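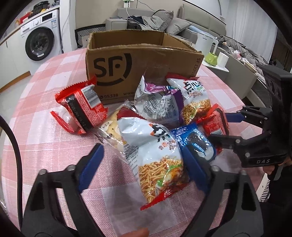

How to Pack a Box of Snacks

Sooner or later most families mail a box of food to somebody. It might go to a cousin who moved away, or a brother or sister at college. Packing one looks easy, but a badly packed box can arrive full of crumbs. This page explains how a box protects what is inside it and how to fill one.

What is cardboard made of?

The brown cardboard used for shipping boxes has three layers of paper. The outside layers are flat. The middle layer is folded into tiny waves, and these waves are called flutes. If you tear the corner off an old box, you can see them. The flutes are full of air, so the cardboard is light, and they stand up like rows of little arches, so it is hard to squash.

Boxes that carry mail often have words, numbers and a company logo printed on the sides. Large letters such as "SF" can be read from across a room. The box will also need a label with the address, and that goes on the outside once everything is packed.

What are the flaps for?

Most shipping boxes have 4 flaps on the top and 4 more on the bottom, which makes 8. When you pack, fold the top flaps all the way out so they are not in your way. The bottom flaps should already be closed and taped. Check this before you put anything in.

Old boxes can be used again. A small crease along the top edge does not matter much. A box that is soft, damp or torn at the corners should go to recycling.

Why are snack bags puffy?

Chips, crackers and crunchy fried noodles break easily. They also go soft if damp air gets to them. Snack makers seal them in bags to keep the air out, and many bags have extra gas inside, usually nitrogen. The gas works like a pillow around the food.

Look at the ends of a snack bag and you will find a flat strip with ridges pressed into it. This is the seal. A machine squeezes the wrapper together and heats it so the two sides stick. Many bags also have a zigzag edge. The points give your fingers a place to start tearing.

Some wrappers are clear, like the cellophane around a packet of cream crackers, and you can check for broken ones without opening it. Others are silver. The shiny layer helps keep out light, which can make oily foods taste stale.

Filling the box

Put all the snacks on a table next to the box first, so you know what has to fit. A kitchen table is good, and so is any other table you can walk around.

Heavy things go in first. Cans, jars and thick packs of sandwich cookies belong on the bottom. Crackers go in next, standing on their edges if there is room. Big light bags go on top. Lift a bag by its sides with both hands and do not squeeze the middle.

Vasylyna Demchenko is 9 and lives in Skutstead. Every March she helps pack a box for her great-uncle, Dennis Entwistle, in Hindisden. The trip takes almost 54 hours by truck. One year she put a jar of jam on top of the crackers, and Uncle Dennis ate them with a spoon. Now the jam goes in first.

Filling the gaps

If things can slide, they will bump into each other every time the truck turns. Shake the box gently and listen. If something moves, push crumpled newspaper into the empty spaces. Clean socks work too.

Do not fill the box so full that the flaps bulge. The tape may pop open. Fold the short flaps in, then the long ones, and ask an adult to help you run tape along the middle.

Words to know

Flute: one of the paper waves inside cardboard.
Seal: a place where a wrapper is closed tight.
Nitrogen: a gas that makes up most of the air around us.
Cellophane: a thin, clear wrapping made from plants.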